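Bin Sort, Spring Project
README for the student arm project, Umville Robotics Club

Last edited 6/10/22 by Elba Montecinos. If you are reading a printout, it is old. Go read the one in the shared folder.

What you have downloaded

This folder holds the recordings, labels and scripts from our spring project, in which a group of high school students tried to get an industrial arm to take household items out of a gray bin. The arm is a KUKA. The bin is a bin. Everything in between was built, borrowed, taped or argued over by the club.

There are 106 recorded picks. Each one is a single attempt: the arm goes in, the gripper closes, the arm comes out with something or without it. We kept the failures. Josefina Alarcón, our adviser, has a rule about this, and the rule is that anyone caught deleting a failure gets to relabel the whole set by hand. So far the rule has been used once.

Who it's for

Mostly next year's club, who will inherit the folder along with the bin and our opinions. Students at other schools have asked for it too, and they are welcome to it. If you are a professional with a deadline, please lower your expectations before unzipping.

You will need basic Python and some patience with file names. We changed our minds about the file names in the middle of the project, and both systems are still in there. See "Names, old and new" further down.

What's in the folder

picks/ - one subfolder per attempt, with the overhead video, the joint positions and a small text file of labels
stills/ - single pictures pulled from the videos, for people who only want to look
scripts/ - the player, the label checker and the plotter
notes/ - meeting notes, typed up when somebody remembered
oravec/ - leftovers from our first planner, kept for sentimental reasons

The planner

Oravec was our first planner. It looked at the bin from above, chose the object with the most clear space around it and sent the arm there. On paper this is sensible. In practice it meant that Oravec loved anything lying alone in the middle and would ignore a bottle against the wall until the end of time.

Groromano is the replacement, and all the recordings in picks/ use it. It scores every object on three things: how much room the fingers have, how close the object is to a wall, and how badly the last attempt on that object went. The third part was Elba's idea. It gives the arm something like a grudge. After two bad tries at the same thing it goes off and bothers something else, then comes back later.

Groromano's settings live in one file, scripts/weights.txt. The wall penalty is the one to play with. Turn it down too far and the arm will plan grasps that are technically inside the bin but only if the bin were bigger.

The objects

We went for things that disagree with each other. Cans roll. Clear bottles confuse the camera, and a label helps only if it happens to be facing up. Toy vegetables have stems, and a stem is a wonderful way to make a program wrong about where a vegetable stops. Flat things are flat, with all that this implies.

Each object has a short name in objects.txt. The names were chosen by vote, which explains them. "Mint" is the bottle with mint on its label and was the last sensible decision we made. After that you get "Doomcan" and "Sir Carrot," and it goes downhill.

Round things turned out to be easier than the club predicted at the first meeting. Flat things were worse. The flat black piece has its own page in notes/, and the tone of that page is not professional.

The setup

The bin sits on a wooden tabletop and is held with bar clamps. Do not skip the clamps. An arm this size does not notice when it has leaned on a bin, and the planner assumes that the bin is where it was when you calibrated. If you move a clamp, calibrate again. If you think you didn't move a clamp but you had to reach past it, calibrate again anyway.

The gripper has soft, pale, see-through fingers. They are forgiving with odd shapes, and they bend around a can nicely if the arm comes down square. They are also hard for the camera to see, so the label script does not try to find them. It works out where they should be from the joint positions and hopes.

Cables get their own paragraph. They run along the outside of the arm and loop down near the gripper, with a tie holding the bundle together. From overhead, that loop covers part of the bin right when you would most like to see it. We tried labeling objects through the loop by guessing and then compared guesses. The guesses did not agree. The rule now is that an object mostly hidden by cable gets the label "covered" and you move on with your life. 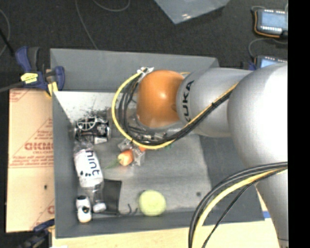 How to play back a pick

1. Open a terminal in scripts/.
2. Run play.py followed by the pick number. Plain numbers work for both naming systems.
3. Press the space bar to pause. Press it again if nothing happens. It is a slow space bar.
4. Press L to draw the labels on top of the video.
5. Press Q to quit. Closing the window with the mouse leaves the program running in the background, where it will eat your laptop's battery quietly.

If the labels show up in the wrong place, you are probably looking at pick 13. The camera got bumped before that one and was put back before the next. We left it in as a test of whether your code checks the calibration file. Ours didn't.

The labels

Each pick has a file called labels.txt with one line per object. The fields, in order:

name - from objects.txt
state - clear, touching, covered or gone
wall - yes or no, meaning whether the object is against a side of the bin
target - yes for the thing the arm was sent after, no for everything else
result - held, dropped, missed or pushed; filled in on the target line only

"Pushed" needs explaining. It is for when the fingers closed on nothing but the object moved anyway. We had been calling these misses until Josefina pointed out that a planner could learn plenty from knowing which way things slide. She was right, and then we had to go back and watch the misses again. That took two meetings and most of a sheet cake.

Two students labeled every pick separately. Where they disagreed, a third one decided, and the original disagreement is saved in notes/arguments.txt. It is the most readable file in the project.

Names, old and new

The first recordings are named by object and attempt, such as mint_02. This worked fine until the arm went after one thing and picked up another. After pick 14 we switched to plain numbers. The lookup table is picks/names.csv. Please don't rename the old folders to be helpful. Somebody did that in a copy and the label checker has never trusted that copy since.

Torex

You will see the word Torex in the scripts. It is the little logging program that writes the joint positions, written by a student who has now graduated and does answer email, though in her own time. Torex starts its clock when the arm first moves and the camera starts when you press record. The two are never the same. The script align.py fixes this by looking for the first frame with motion in it, and it works unless a person was waving at the camera. People waved at the camera. Those picks have an offset typed in by hand.

Known problems

- The overhead view washes out on the shiny parts of the arm. The color checks ignore very bright pixels, so an object that is very bright gets ignored along with them.
- Dark marks on the bin floor are sometimes detected as objects. Groromano once planned a full grasp on a smudge and carried it out with real confidence.
- Black things near the front edge are easy to miss when labeling. Turn up your screen brightness.
- Clear plastic is found mainly by its label and cap. A bottle with the label turned under is nearly invisible to the detector.
- Background clutter is left alone. If your detector fires on anything outside the bin, crop first. The corners of the bin are in calibration.txt.
- The plotter draws time in frames on one axis and seconds on the other. We know.

What we would not use this for

Comparing grippers. We had one. Comparing planners is possible if you are careful, but the oravec/ leftovers were recorded before we had clamps on the bin, and the results look worse than the planner deserved. Oravec had many faults and a sliding bin wasn't one of them.

Also, please don't use the recordings as a guide to working near an arm. Ours ran at reduced speed with an adult on the stop button for every pick, and that adult was not also eating lunch. If your school lets you work on something this size, follow the rules posted in your own room.

Jobs for next year

Elba keeps the list and has put it in order of how much each item annoys her.

- Merge the two naming systems for real, with a backup.
- Add a second camera from the side, low enough to see under the cable loop.
- Teach Groromano to nudge things away from the wall on purpose. It does it by accident already.
- Record at least 10 picks with the flat black piece as the only target. Bring snacks.
- Write a proper test for align.py, using the waving videos.
- Replace the space bar code.

Using and sharing

Take the recordings and scripts, change them, and use them in class or at a competition. Put "Umville Robotics Club" somewhere in your write-up. If you find a wrong label, send Elba the pick number and the line, and she will either fix it or add you to arguments.txt.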